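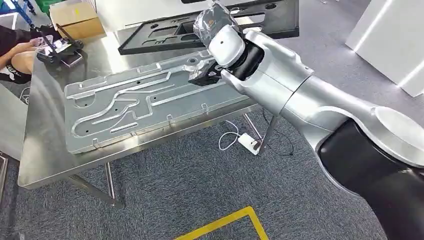 My sister said the bus had already gone, and that if I had rung her from the station she would have told me so. I held the phone away from my ear and read the timetable again. The last one to Clundgate left at twenty past six. It was ten to seven. She said I could walk it in two hours if I kept off the main road, or I could ask at the Cultico, which was what the pub was called now.

I had not been back since the funeral, and that was in March, with a hired car. On foot everything was further apart. The Cultico had new windows and a board outside with the price of soup on it. I bought a half and asked the woman behind the bar if anybody was going up the valley.

"What do you want up there?" she said.

I told her I had come about a clock.

She wiped the bar for a while. Then she went through to the back and I heard her talking to someone, and when she came out she said a man would take me as far as the bridge, once he had eaten.

The clock had been my father's. It was a plain wall clock with Lévesque painted on the face, and for most of my life it hung over the stairs and ran four minutes fast. When we cleared the house my sister put it in the wrong pile and it went to the saleroom with the beds. She only told me in the summer. I wrote to the saleroom and they wrote back that it was lot 567, sold for 30 pounds, and they could not give me the buyer's name. A week later the buyer wrote to me himself. He said I could come and look at it, if I liked. He did not say anything about selling.

The man ate slowly. His van smelled of sheep feed and he drove with the window down. At the bridge he stopped and pointed up the hill to a light.

"That's him," he said. "Mind the second gate."

The second gate was tied with rope and I had to climb it. The light was over a porch. The old man who came to the door was wearing a coat, and he looked at my shoes before he looked at me.

"You'll be the clock," he said.

He had it in the kitchen, between the window and the fridge. It was smaller than I remembered. He had cleaned the glass, and the brown mark by the six, where my father once tried to mend the face with glue, was nearly gone. I got out my phone to check the time. The clock was right to the minute.

"It was fast," he said. "I put it straight. Took me all winter, one thing and another."

He had bought it in the spring, so it could not have been winter, but I let that go. He made tea. He told me he had worked for Fivow until they shut the yard, and that his wife had liked a clock in the kitchen. She had been dead six years. He asked me what I would give for it.

I had 200 pounds in an envelope, inside my jacket. I drank some of the tea, which was very strong, and listened. It had the same tick — a heavy one and then a light one, like somebody coming downstairs with a bad knee. I used to lie in bed and wait for it to stop.

"Could you make it fast again?" I said.

"How fast?"

"Four minutes."

He thought about it. Then he pulled a chair over to the wall, and told me to hold the back of it while he got up. He opened the glass and pushed the long hand on with one finger, very gently, and shut the glass again.

"It won't gain," he said. "It'll only stay four ahead."

I said that would do. He got down and we both stood and looked at it. Outside a dog had started up, a long way off, and he went to the window to see if there was anyone at the gate.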